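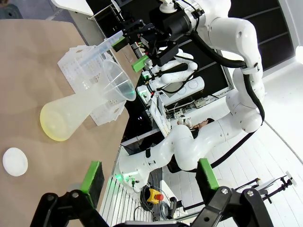

I have a soft spot for lab plastic, and I may as well admit it at the start of this post so you can go and do something else if you don't share it. Glassware gets all the love, I know. It sparkles, it rings when you tap it, and people put it on shelves with a sprig of eucalyptus. But the things I reach for day after day are the plain plastic ones - the flask you can lay on its side without holding your breath, the clear cylinder, the white rack full of holes that seems to follow me from bench to bench.

My first rack came from a box marked Carrasco, back when I was washing up for a teaching lab and getting through 60 pieces on a bad afternoon. I had no idea how to load one. I put the tall things at the front, so of course I knocked them over every time I reached for the short things behind. It took me until April to turn the whole business around, and I still feel a little silly when I think of it.

These days I keep to a loose routine. Flasks get rinsed first, while whatever was in them is still easy to shift, and I swirl them a good long while before I pour out. A wide mouth is a blessing for this (you can get a proper brush in, and you can see what you're doing). Then the cylinders, which need a long thin brush and some patience at the bottom where the base meets the wall. I bought a Rolley brush that was meant to bend into the corner and it does, mostly, if you talk to it nicely.

Caps and little lids and dishes go last. I used to drop them all in one bowl and then spend half the evening hunting for the one I wanted. Now they sit flat on the tabletop next to whatever they belong with, and I try not to put my elbow on them.

Colored plastic took me longer to come around to. I was a strictly clear person for years, and then somebody passed on a bunch of old Ernoretti flasks with a green tint and I found I liked them very much. There is something about a yellowy green on a pale tabletop that cheers up a gray fall day.

One more small thing. If the markings on your cylinders are getting faint, go easy on the scrubbing pad. I ruined a lovely 400 ml one that way, and it now holds pencils on my desk at home.

Next time I want to write about drying, and the long argument I've been having with myself over pegs and paper towels. I have 9 pegs left on the old board and 11 things that want to hang on it.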